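4. The Public Demonstration at Gutville
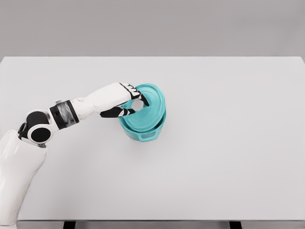
4.1 Purpose and setting

The open day at the Gutville site was planned as the last stage of the study. The earlier stages had been carried out by the project team alone, and the team wished to learn how people with no background in robotics would judge the same tasks. Visitors were received in groups of up to nine, and each group stayed for one full round of the program.

Each round had two parts. In the first, a member of staff introduced the Vurko task set and showed tasks from it in simulation on a large screen. In the second, visitors could ask for any task to be run again from a different starting position. The lid task, shown in Figure 3, was used to open every round. It was selected for this purpose because most visitors have lifted the lid of a pot many times and hold firm views on how it should be done.

Figure 3. The lid task in simulation. The hand holds the raised center of the lid, which is tilted and partly lifted from the pot.

4.2 Preparation of the runs

All runs shown to visitors were produced with the Bruludis controller, in the version described in Section 3. No settings were changed between rounds. Before the open day, the controller was run 1000 times on the lid task, with the position of the pot varied at the start of each run. A run was counted as complete when the lid had been raised clear of the rim and held there until the end of the time limit. By this measure, 793 runs were complete. Most of the remaining runs ended with the lid still resting on one side of the rim — a result also noted in the Esteban trials, where a flatter lid was used.

The team decided that failed runs would not be removed from the program. Staff were asked to let each run play to its end and to answer questions only after it had stopped.

4.3 Comments from visitors

Visitors were invited to write comments on a card at the end of the round. The cards were unsigned and carried two questions: what the robot appeared to be trying to do, and what the visitor would have done in its place. Answers to the first question showed that the goal of the lid task was widely understood. Answers to the second were more varied. Many visitors wrote that they would have lifted the lid straight up. Others preferred to tip it first, and several mentioned steam as the reason, although the simulation does not model heat.

A further group of comments concerned speed. Visitors tended to describe the approach of the hand as slow and the closing of the fingers as sudden. The team had not treated these as separate matters in its own review, and the two phases are now timed separately in the logs.

The cards cannot be read as a survey. Visitors chose to attend, and members of the same group often discussed their answers before writing — staff did not discourage this. The comments were used only to select the tasks examined in Section 5.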